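Lellomex dish set, README

Hi! If you've landed in this folder you're probably either in the club or you took over my desk, so I'll write this the way I'd explain it across the table. I'm Myrto Michailidis, and I put together the dishes part of the Lellomex data for our student robotics club. Evdokia Stamatopoulos did the arm side and most of the recording, Arwel Prosser wrote the conversion scripts, and Fotini Vlachopoulos did the labels with me over what felt like the whole of March.

What you get

The set has 1,393 recorded tries at moving dishes with our one arm. Of those, 1,188 made it into the "clean" list, and the rest are in the "odd" list. Please don't delete the odd ones! They're the ones where the arm stalled, or the person driving changed their mind halfway, or we lost the joint log for a bit. Fotini used them for her stall detector and they were more useful to her than the good ones.

Every try is one folder. Inside you'll find:

wrist.mp4, the view from the small camera at the wrist
joints.csv, the arm's joint angles and how open the gripper is
note.txt, one line typed by whoever was driving
label.json, the result and the kind of dish

There's no audio. We recorded it at first and then listened back and it was just us talking about lunch, so Arwel stripped it out (thank you Arwel).

Folder names

They look messy and they are. The first part is the driver's initials, then the task, then a number. The numbers don't start over when the task changes, so don't panic if "sink_pick" seems to begin in the hundreds. Arwel wanted to rename everything and I begged him not to, because my label files point at the old names and I'd already redone them once.

Tasks

sink_pick: take one dish out of the sink and hold it up
sink_place: put one dish down into the sink
stack_top: lift only the top dish off a stack
stack_shift: move a dish from one stack to another

stack_top is the hard one and it's the one I care about most. When bowls fit inside each other the gripper has very little rim to get hold of, and if it goes down a touch too far it pinches two. We label that as "double" and it does not count as a success, even if the driver was very pleased with themselves. Stamatia Lambrakis and I argued about this for an entire club meeting. She thinks a double should be half a point. I still think no, but her scoring script is in the tools folder under the name stamatia_score, so you can run both and see whose side you're on.

How the driving works

You sit at the laptop end and move the little lead arm, and the big one copies you. It's fun for the first ten minutes and then your shoulder starts to complain. We set a limit of 25 tries per sitting, and you can really tell in the joint logs when people ignored it. Everything gets jerky toward the end! If you want smooth motion for training, sort by the try's position in the sitting and keep the early ones. The column is called seat_order. I know, I know, I named it late at night.

Drivers could look at the wrist view and also straight at the arm. We never told anybody to use just the screen, so if your model only gets the wrist camera it has less to go on than the people did. Keep that in mind before you get mad at your model.

Frame rate and timing

The video and the joint log are not started by the same clock. Arwel's script lines them up by looking for the first gripper twitch, so please twitch the gripper once before you begin if you record more. If a folder has no twitch, the script falls back to the file times and writes "timing: weak" in label.json. Filter those out if your work is sensitive to it. Mine wasn't.

Labels

Result is one of: ok, double, slip, miss, quit. Dish is one of: bowl, plate, cup, other. Fotini and I each labeled everything separately and then sat down together over the ones we disagreed on. Most of our fights were slip versus miss. The rule we ended up with is that if the dish left its spot at all, even a little, it's a slip. If it never moved, it's a miss. The early labels were done before we had that rule and I went back over them, but I was tired, so tell me if you find a strange one.

Color is not labeled. I started to and gave up because I couldn't get two people to agree on where green stops and yellow starts.

Things that will trip you up

Glare. Glazed dishes throw bright spots and the spots slide around as the wrist moves. My first little network decided the shiny spot was the dish and chased it across the bowl. Random brightness changes during training helped some. Cropping did not help at all.

White on white. Plates against a white basin are rough for any kind of edge-based method, and I lost a good week to that before switching to a learned mask.

The gripper gets into the corner of the wrist view a lot. I didn't mask it out. The mask file in tools covers version 2 of the fingers only, so check the finger field in label.json before you apply it to anything.

Stacks are uneven. You'll see a lot more bowls than plates in stack_top because Evdokia liked driving the bowls. I said we should balance it, she said go ahead and drive them yourself then, and well, I had exams.

Splits

Use the split files in the splits folder and please don't make your own random one. Tries from the same sitting look nearly the same, and if you shuffle them you'll get a gorgeous number that means nothing. I split by sitting, so no sitting shows up on both sides. Arwel's baseline is in the Zilurstead branch (our branch names come from a list of made-up towns, don't ask), and it reads those same files.

Using it

Club members can use this for anything. If you're from another school, write to us first and tell us what you're up to, mainly because we like hearing about it! Please name all five of us if you show it somewhere.

Still to do

Redo the weak timing folders. Add cups to stack_shift. Write down the camera settings, which currently live in Evdokia's head. And I want more stack_top with bowls and plates standing in the sink together, since we have so few of those and they're the closest to what a real kitchen sink gives you after dinner. 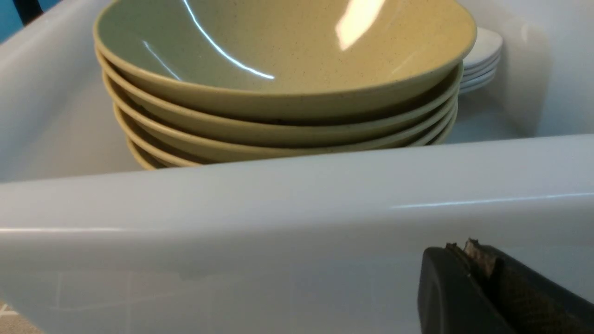 If you end up recording some of those, use the same task name and put "mixed" in note.txt so I can find them with a plain search. Send me the folder names when you're done and I'll add them to the next split file.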